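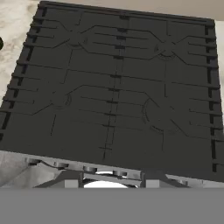 4. Surface drainage of paved areas

4.1 Scope

These notes cover grooved and ungrooved pavements on shallow slopes: loading yards, parking decks, plazas and short access roads. Roof drainage was dealt with in Section 3 and is not repeated. Pipe sizing follows in Section 5. Read the chapter by Lekota in the course reader before the tutorial, in particular the part on sheet flow.

4.2 Terms

Crossfall: the slope measured at right angles to the direction of travel, given as a percentage.
Longfall: the slope measured along the direction of travel.
Resultant slope: the true line of steepest descent. It is the square root of the sum of the squares of crossfall and longfall.
Flow path: the line a drop of water follows from the point where it lands to the point where it enters an inlet.
Texture depth: the mean depth of the voids between the high points of a surface, measured by the volumetric patch method.

Students regularly confuse flow path with crossfall width. The two are equal only if the longfall is zero. With a crossfall of 2 percent and a longfall of 2 percent, the flow path runs at 45 degrees and is longer than the crossfall width by a factor of 1.41.

4.3 Film depth

Water depth on a plane surface increases with rainfall intensity and with flow path length, and decreases with slope and texture depth. The exponents in the empirical formulas differ from author to author. For this course use the set given on the formula sheet. Do not mix exponents from one source with coefficients from another – the errors are large and do not cancel.

Film depth is measured from the top of the texture. A negative result means that the water surface lies below the high points, and it should be reported as negative. Do not round it up to zero.

4.4 Grooves

A groove works as a small open channel. It is useful only if it has a continuous fall to an outlet. Grooves laid parallel to the contours store water and do not carry it, apart from what spills over at low spots.

Where two sets of grooves cross, the flow divides according to the slope of each branch. Treat the crossing as a node and write continuity for it. Head losses at the node may be neglected for depths under 5 mm. Sediment tends to settle at crossings, and the maintenance plan should list them.

4.5 Worked case: Bikbridge yard

The yard has a paved area of 1,991 square meters, drained to a single slot channel on the low side. The design rainfall intensity is 175 mm per hour. The runoff coefficient is taken as 1.0.

Peak flow = area x intensity
= 1,991 x 0.175 / 3,600
= 0.0968 cubic meters per second
= 96.8 liters per second

The 3,600 converts hours to seconds. The original submission by Briggs and Nwosu used a coefficient of 0.9, which gives 87.1 liters per second. That value is acceptable for a weathered asphalt surface but was rejected for the sealed concrete used at this site.

4.6 Exercises

1. Repeat the calculation in 4.5 for a paved area of 3,000 square meters.
2. A deck has a crossfall of 1.5 percent and a longfall of 2 percent. Find the resultant slope.
3. Sketch the flow path for the deck in exercise 2 and mark the angle it makes with the direction of travel.

Hand in exercises 1 and 2 to Yetunde Omoregie. Exercise 3 will be discussed in the tutorial.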